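Wultstead Periodicals Index - README

Version 2

Overview

The Wultstead Periodicals Index lists articles, notices and letters from small-press magazines and club newsletters published in regional Victoria. It holds 2,000 article records drawn from 12 titles. The index gives catalogue data only. Full text is not included and cannot be supplied through this project.

The records were first keyed by Teresa Borkowska from a card file, then moved to Melteo, the cataloguing program used for all later entries. Spelling in titles follows the printed source, including errors. Spelling in subject terms has been normalised to Australian usage (colour, labour, organisation).

Files

articles.csv - one row per article
titles.csv - one row per periodical, with former and later names
subjects.csv - controlled subject terms and their parent terms
changes.txt - corrections made between versions

All files are UTF-8 with a header row. Fields containing commas are quoted. Empty fields mean the value was not recorded - they do not mean zero or "none".

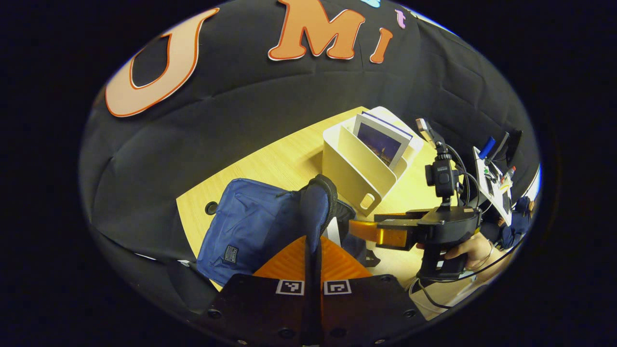

Fields in articles.csv

record_id: integer, never reused after deletion
title_id: links to titles.csv
volume, issue: as printed, stored as text
page_start, page_end: as printed, stored as text
author: surname first; unsigned pieces are left blank
heading: article heading as printed
subject_1 to subject_3: links to subjects.csv

Volume and issue are stored as text to keep values such as "4a" and "New Series 1". Sorting on these fields will give the wrong order for most titles. Use the sort_key field in titles.csv together with record_id.

Sources

Bound runs were indexed from the Gajewski collection. Loose issues came from private holdings and were checked against the bound runs where both existed. Around 900 records rely on loose issues alone and carry the flag L in the source field.

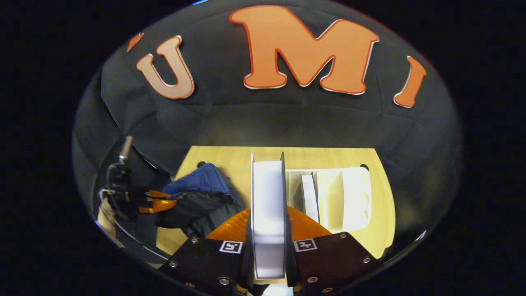
Vol. 7, No. 3

The citation line preceding this paragraph shows the standard form used in the printed index. In the CSV the same issue is entered as volume "7", issue "3", with no prefix. Double issues are entered with a slash, for example "3/4".

Known issues

Page numbers are missing for most supplements. Two newsletters shared a name for part of their run and have been split by place of publication. Author names have not been matched across titles, so one person may appear under several forms.

Updates

Corrections are merged each September. Send the record_id, the field name and the corrected value. Exports in the older Plevorix format are no longer produced.

Licence

Records may be copied and reused with credit to the Wultstead Periodicals Index. Rights in the indexed articles remain with their owners.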